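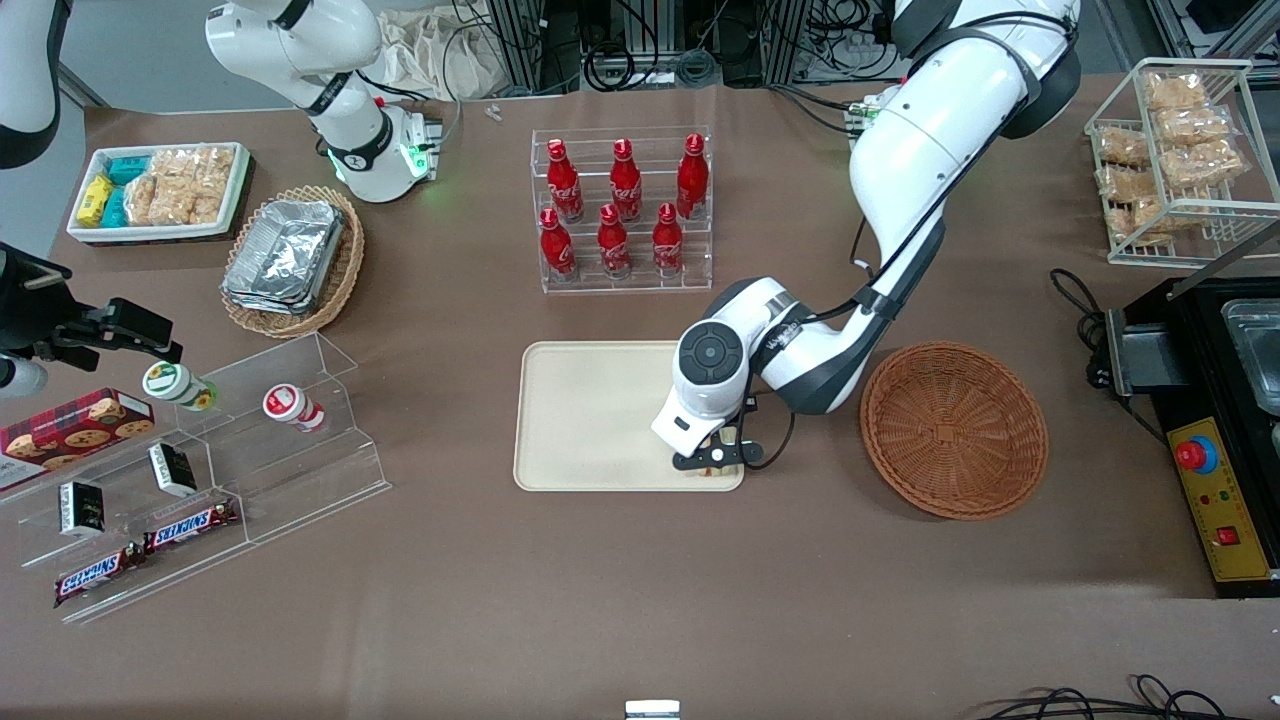

Running a two-arm robot at a public open day, what should I plan for?

Posted by Anouk De Smet in Events and Demos

We have an open day at our building in Clorndale on a Friday in August and I have been handed the robot table. It is a two-arm setup doing a snack counter job: a visitor names something from the shelf or the racks, the arms pick it up and put it on a tray, and the visitor gets the tray. The arms run fine when it is only us in the room. I have never run them with the public walking past.

What I know so far:

The doors are open from 10 in the morning to 4 in the afternoon. Last year the building had 248 visitors across all the rooms. I don't know how many of those stopped at any one table. A lot of them were families with school-age children.

One full order takes 55 seconds if the first grasp is good. If the gripper misses and tries again it takes longer, and with the small boxes it sometimes gives up and goes back to its start pose.

The table is covered in a brown paper-like sheet because the bare top gave us reflections. We have a mix of things on it: bottles in a clear stand, candy bars and small boxes on a clear stepped shelf, bagged crackers in a tray and on a wire rack, some foil food trays in a basket.

My questions are these. Should the robot take free orders all day, or should we run it at set times? How far back should people stand? Do I let people take the food the robot picks up? And is it worth cutting down the number of different items? My colleague Dirk Koster wants to keep everything because a full table looks more like a shop. I would like to halve it.

We will have two people at the table most of the day and one over lunch.

Eilidh Lennox

I have done this four times with a similar table, so I will go through your points in order.

Set times. Do not take orders all day. At 55 seconds an order you will have a line within ten minutes, and people at the back of it can't see anything. We ran a show every half hour. Each one had a two-minute talk and then five orders chosen from the crowd. Between shows we left the arms parked and answered questions. Put the times on a sheet of paper at the door and another one on the table. People do come back for the next one if they know when it is.

With one person over lunch, skip those shows completely. You want one person talking and the other one with a hand near the stop button and doing nothing else. The person on the stop should not be answering questions. We got this wrong the first year. I was doing both, a parent asked me something, and I turned my back on the table while the arm was moving.

Distance. Ask whoever is responsible for safety at your site, and do it this week. They will want the full reach of both arms measured, including whatever the gripper may be holding. Don't use the reach you see in your normal program. Use the furthest the arm could get to. Then put the barrier beyond that. We used posts with a belt, and small children went straight under the belt. The second year we used solid panels at waist height and had no trouble. If you can only get belts, put tables in front of them.

Check the back of the table as well as the front. Ours was open to the corridor and people came around to look at the cables.

Food. Decide before you open and write it down. We kept the items the robot handles as display stock and had a separate box of wrapped candy to give away. The display stock gets squeezed 20 or 30 times in a day and it shows. Cracker bags are the worst for this. After an hour ours were mostly crumbs, and then they grasped differently because the bag had gone flat. Bring spares of anything soft and swap them at lunch.

Also put up an allergy notice if you give out anything at all. Our site office required one and yours probably will too.

Number of items. I am closer to you than to your colleague, but you can both have what you want. Leave the table full and only offer a few things. We had 18 different items out and a printed menu with six of them. The six were the ones that worked nearly every time in the week before. No one asked for anything off the menu except one boy who wanted a bottle, and we did that one at the end with a warning that it might not work.

Whatever you do, fix the layout two days before and mark the corners of every rack and basket on the brown paper with a pen. Things get bumped when you restock. With the marks you can put a basket back in a few seconds. Bring a spare length of paper too, cut to size, with the same marks already on it.

One more thing about clear shelves. Run the table at the hour you will be open, with the blinds as they will be on the day. Our test runs were all in the evening. On the morning itself the sun came in low across the acrylic and the first show had three missed grasps out of five.

Hendrik Geerts

keep it simple. do the same order every time, film a good run the day before and have it on a screen in case it breaks. most visitors watch for two minutes and go to the next room

also tape down the cables

Na-rae Ki

I agree with most of what Eilidh wrote. I was on the visitor side of one of these last summer, with a group of 37 students from our school, so I can tell you what it was like from there.

We saw two robot tables that day. The first was from a company called Pruvinex and it sorted parts into bins. It ran without a single miss and the students lost interest quickly. The second was a kitchen counter that the staff called Sayce, and it dropped things. The students stayed there much longer. The man running it told them before each try what he thought would go wrong, for example that the gripper might close on the lid and not the side. Then they watched to see if he was right. I would not worry too much about missed grasps as long as the person talking can say what happened.

So for the talk, I would leave out the list of parts and the speed of the computer. The things my students asked were:

How does it know which one is the bottle?
What happens if you move something while it is reaching?
Can it feel how hard it is squeezing?
Who taught it, and how long did that take?
Why are there two arms if only one is moving?
What does the red button do?

Have short answers ready for all of these. The last one was asked by every group. The staff member at Sayce let the students see him press it once, with the arm parked and empty, and then showed how he started it up again. That took a minute and it stopped them asking to press it. Check first that your setup restarts quickly. The other table had a restart of several minutes and they refused to show it, and I can understand why.

A group of 37 was too many for one table. We split into halves without being asked and the second half waited in the hallway with nothing to do. If you have school groups booked, find out the sizes now and give each one a time. I would cap it at 18 for a table like yours. If you can put a second thing nearby, such as a gripper that is not connected to anything, the waiting half can look at that.

Please also think about height. The front row was fine, but our younger ones could not see over the edge of the table. A camera above the table and a screen on the wall would solve it. If you have neither, a low step on the visitor side works, behind the barrier.

On free orders, I would let the visitors choose, even from a short menu. At the Baler stand in the same hall the order was fixed and the students worked that out by the second round. After that they thought it was a recording of movements, and no explanation changed their minds. Choosing from six things was enough to convince them at the other table.

As for the lunch gap, close the table and put a sign on it with the next show time. Switch the arms off at that point and don't leave them holding anything.

Anouk De Smet

Thanks, all three of you. I have asked our safety office for a barrier check and they are coming on Friday with a tape measure. We are going with a show every half hour, nothing over lunch, and a menu of six. Dirk gets to keep his full table.

I tried the morning light today. The candy bars were fine, the little black boxes on the clear shelf were not, so those are off the menu unless we find something to block the window. Will post again after the day with how many orders we got through.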